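Skanevura planner 2: a fortnight with the new release
Reviewed by Gorazd Ristić, June 8, 2021

Version 2 of Skanevura promises two-arm planning that "just works" on soft objects. I have heard that from Cultia and from Janevski, so I went in with low hopes.

Setting up took 7 hours, most of it spent on the arm description file. The importer rejects joint limits written in degrees and doesn't tell you so. Once past that, the planner is quick, and the collision checks between the two arms are the best part of the package. I could not get it to propose a clash.

Perception is weaker. The sales page quotes 96 per cent on "deformables", with no word on which ones. Shiny black plastic gave me a patchy point cloud, and the grasp scorer filled the holes with guesses. You can turn the guessing off – the switch is on page 9 of the settings guide and nowhere in the menus.

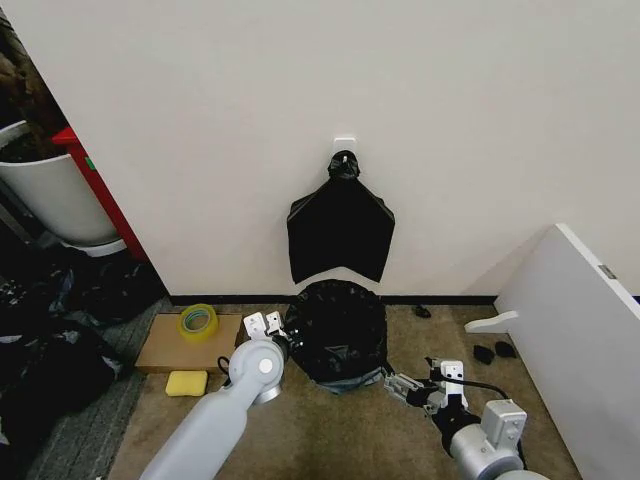 Bin liner task: both grippers beside the black plastic, left jaws open.

The replay tool is decent, though it drops the depth stream from saved logs. Torben Buschmann at Brallden says a fix is due. I would wait for it before paying for a full licence.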